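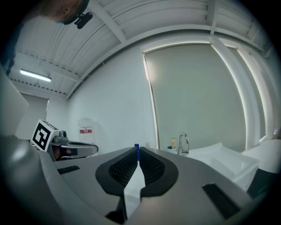 Trimitz: Review Monitoring for Small Online Sellers
Term Project Report, Entrepreneurship Lab
Team: Anjani Khoo, Slamet Menon, Niamh Quinlan
Course supervisor: Ingrid Holloway

1. Background

Small sellers who list on several marketplaces get customer comments in several places and in several formats. Most of the sellers we spoke to check these by hand, usually late in the evening, and answer only the ones they happen to find. Large brands pay for software that does this work. The monthly price of such software was out of range for every seller in our interview group.

Trimitz is a proposed subscription service that collects reviews from up to four sales channels and sends the seller one daily message at 7 a.m. The project covered market interviews, a working prototype and a pricing test. It did not cover company formation or fundraising.

2. Interviews

We interviewed 27 sellers between January and March. All had fewer than five employees. Contacts came from two sources: the campus incubator mailing list and a local makers' market where Slamet Menon had worked the previous summer. The second source leans heavily toward home goods and pet products, and this should be kept in mind when reading the results.

Each interview followed the same script and lasted 20 minutes or less. Sellers were asked how they find new reviews, who replies, and what they last paid for any business software. We did not show the prototype until the final question.

The most common complaint was slow discovery of one-star reviews. Several sellers also said they could not tell whether a bad review was about the product or about shipping. We had not planned to address this second point. It was added to the prototype as a simple two-way tag.

3. Prototype

The prototype is a set of scheduled scripts that write to a shared database. A template then builds the daily message. Tagging uses a keyword list written by hand - no trained model was used. Niamh Quinlan maintained the list and revised it twice.

The test set held 1298 reviews, supplied by three sellers with their permission. Of these, 300 were read and tagged by two team members separately, and the remainder were used only to check that collection ran without errors. Where the two readers disagreed, the review was marked "unclear" and left out of scoring. Short reviews ("ok", "as expected") caused most of the disagreements.

The keyword list did well on shipping complaints and poorly on sarcasm. Reviews that mentioned both the box and the product were often tagged wrong.

4. Pricing test

Two sign-up pages were prepared, one at $9 a month and one at $19. Links were sent to nearly 100 sellers, split evenly. The lower price drew more sign-ups, but the gap was small and the sample does not support a firm conclusion. No payment was taken.

Abhishek Bhatia, who runs the shop Lumbao and acted as our outside adviser, suggested a yearly plan with the first month free. We did not have time to test it.

5. Limitations and next steps

Access to review data depends on the rules of each marketplace, and those rules can change without notice. This is the largest risk to the service. The cost model in Appendix B assumes no access fees.

If the project continues next term, the first task is to replace the keyword list. The second is to repeat the pricing test with real payment and a wider mix of product types.

Appendix A: Interview script
Appendix B: Cost model
Appendix C: Keyword list, second revision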